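4.2 How people decide where small things go

The most enjoyable part of the Brancombe study, for us at least, was the talking. We had gone in expecting short answers about desk habits, and what came back were stories: the drawer inherited from a previous tenant, the spare key that has lived in a mug through two moves, the charger that must never, ever leave the left side. Of the 471 people who returned the survey, 55 agreed to a longer conversation about how they settle on a place for something and how long that place survives.

We borrow the term "resting spot" from Shahbazi's early notes on household order. A resting spot is wherever an object ends up when its owner has stopped thinking about it. It may or may not match the "home" that the owner names when asked, and the gap between the two turned out to be wonderfully rich material! People in the Stilley group were very clear about homes (tape in the top drawer, receipts in the folder) and cheerfully vague about resting spots. Desks came up in nearly every conversation, far more than kitchens or hallways, and we give them most of our attention in this section (Figure 3).
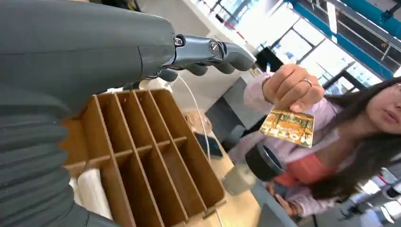
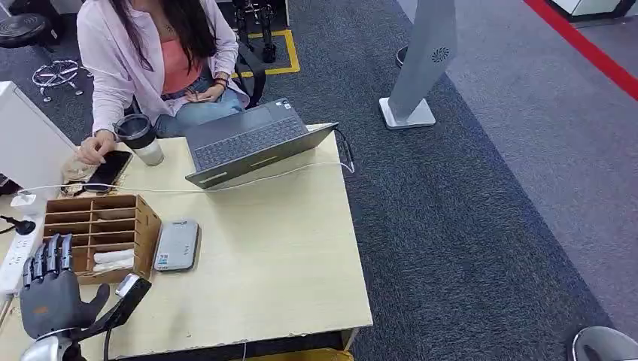
Figure 3. Compartments and open surface: a light brown wooden divider rack (first panel) and a desk with a laptop, a tumbler and a phone on it (second panel).

Joyce Muriithi, commenting on an earlier draft, objected that we were treating the open surface as a failure of storage. For many people, she wrote, the surface is the storage, and a thing left in view is a thing remembered. She also felt that our first coding scheme punished anyone who worked in piles. We think she is right on both counts, and we recoded all the interviews with "in view on purpose" as a category of its own.

The new category changed the picture a great deal. Passages that we had first marked as clutter became little reminder systems, some of them very clever. One respondent leaves unpaid bills under her keys so that she can't go out without touching them. Another keeps library books on the chair he most wants to sit in. The Prolta diary entries, which run to 2,000 words for the keenest writers, are full of this kind of thing, and we return to them in Section 5 when we look at shared desks and the quarrels over who moved the scissors.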